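The second arm is never the expensive one

A few words on budgets, while mine is still warm.
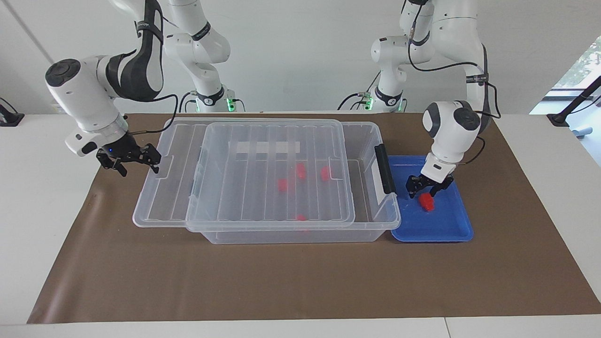
The plan I took to Leire Urquijo in June had one line for hardware and one line for "sundries", and the sundries line said 105. I remember being rather proud of it. Leire, who signs things, read it twice and asked whether I had ever bought so much as a printer before. I said I had. She asked whether it had come with a cable. It had not.

So, for anyone else about to spend somebody's money on a two-armed setup, this is how it went for us.

The arms themselves were the easy part. You get a quote, you wince, you get a second quote, and you go back to the first. We had Rarerport on one side and Sirnance on the other, and the difference between them came down to whether the grippers counted as part of the arm. I'd have said yes. A hand is usually thought of as part of an arm. One of the two suppliers took a different view and charged accordingly, and it took me a week of emails to find the page that said so.

Then came the table. I had put down nothing for a table, on the grounds that we already owned several. Two arms bolted to the back of a table will find out what it is made of, and ours was made of optimism. The replacement, with delivery and a man to carry it up the stairs, came to 1692, and I had to go back to Leire with a face on. She had kept 2000 aside without telling me. I've decided to be grateful and not insulted.

The things the arms are meant to handle cost almost nothing, and took up most of our meetings. Olaia Miranda wanted a clear storage bin with a lid, a shallow tray and some plain blocks, all from an ordinary shop, so that we could replace them the same afternoon if one got crushed. I had been looking at a proper set of test objects from a catalogue, in a case with foam cut-outs. Olaia won. The kraft paper was her idea as well, and it's the best value item on the whole sheet. We got a roll of it and I expect it to outlive the project.

What I'd put in next time, in no order:

Spare fingers for the grippers. Order them with the arms, when the postage is already paid.

More cable than you think, and something to tie it up with.

Time. I had us down for 2 days of setting up. Please don't do that. I won't say what it came to, as Leire reads this.

A support contract, perhaps. Requena offered us one and I turned it down, then rang them four times in a month to ask questions that a contract would have covered. They were very nice about it. The fourth time they were slightly less nice.

The project is called Pinitz, by the way. It had a longer name on the form, but the form only had room for six letters. We're now putting together next year's request, and the sundries line has been given its own page. Olaia is doing the sums.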